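## 4. Leveling the Refrigerator and Setting the Doors

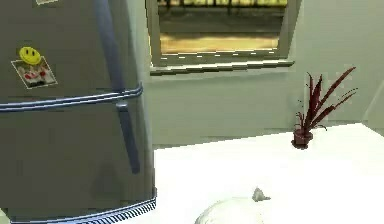
*Fig. 4. Two-door model, with the upper and lower door handles and the trim band between the doors.*

Welcome back, and well done on getting your new Nosico through the kitchen doorway (we know that is usually the hardest part of the day!). Before you load a single jar of pickles, please take a few minutes to level the cabinet. A refrigerator that leans can hum, and its doors may drift open when you least want them to.

1. Leave the power cord unplugged for now.
2. Slide the cabinet to within 2 inches of the wall, pushing on the sides at waist height.
3. Pull the kick plate at the bottom straight toward you and put it somewhere you won't step on it.
4. Turn each front foot clockwise to raise that corner, or counterclockwise to lower it. Half a turn at a time is plenty.
5. Lay a level on top, first side to side and then front to back. The front should sit just a hair higher than the rear.
6. Open both doors halfway and let go. They should swing shut gently on their own.
7. Snap the kick plate back on and plug in the cord.

**CAUTION:** Never pull or steer the refrigerator by its door handles. Ask a friend to help with the moving, even if you feel strong that morning.

**Note:** On soft vinyl or carpet the feet may settle over the first week, so check the level again once the shelves are full. If a door still rubs, order shim kit 834 from the Nosico parts desk and ask for Nayara Mendonça, who has talked a great many of our customers through fitting it over the phone.

Let the refrigerator run overnight before you add food, then go on to Section 5, Shelves and Drawers.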